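Ticket 309: CPU pick drifts off center after warm-up, assembly cell 2
Opened by: Noreen Niazi
Assigned to: Iulian Ilie
Status: Resolved, watching
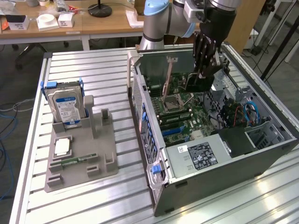
Noreen Niazi, 8:40
First good lead on this one! Cold start this morning, ten picks from the tray recess, all clean. After an hour of cycling the gripper starts closing on the heat spreader with one finger touching early, and the part twists a hair as it lifts. At the socket it comes down skewed and the force check stops the move, so no bent pins so far. RAM picks are fine the whole time. I'd love to know why.

Iulian Ilie, 9:15
Nice find on the warm-up part, we never had that before. Can you log finger position at first contact on both sides? Also please check the tray screws. Gonçalo had the tray off in February to clean under it.

Noreen Niazi, 10:05
Tray screws are tight. Pushed on it by hand in both directions and the dial gauge didn't move. Contact log attached. The left finger gets there first every time once the arm is warm, and the gap grows for the first 57 minutes and then just sits there. Beautiful flat line after that!

Iulian Ilie, 10:30
That flat line is great news, it means we're chasing heat and can stop looking for something loose. Two things to try:
1. Swap the finger pads left to right and rerun.
2. Run the Skollora warm-up routine before teaching the pick point, then teach it again with the arm warm.
Do them one at a time so we know which one did it.

Noreen Niazi, 11:50
Pads swapped. No change, left finger still early. Swapped them back.

Noreen Niazi, 1:25
Warm teach done and wow, what a difference. Both fingers land together. The old pick point was taught cold, on the morning we put the new fingers on, and I'm pretty sure that was me. Socket approach needed a small nudge too, so I retaught that from the same warm start. Lever up, arm in slow mode, hand on the stop button for the first few.

Gonçalo Torres, 1:40
Did you redo the RAM points as well?

Noreen Niazi, 1:45
Not yet. They pass, but the slot is more forgiving. Will do them tomorrow so everything in the program comes from the same temperature.

Iulian Ilie, 4:20
Left it running on the test CPU, tray to just above the socket and back. 580 cycles, no force stops. Really happy with that. I added the warm-up routine to the start of the shift program, and put "teach warm only" in the cell notes. Keeping this open on watch until the RAM points are done.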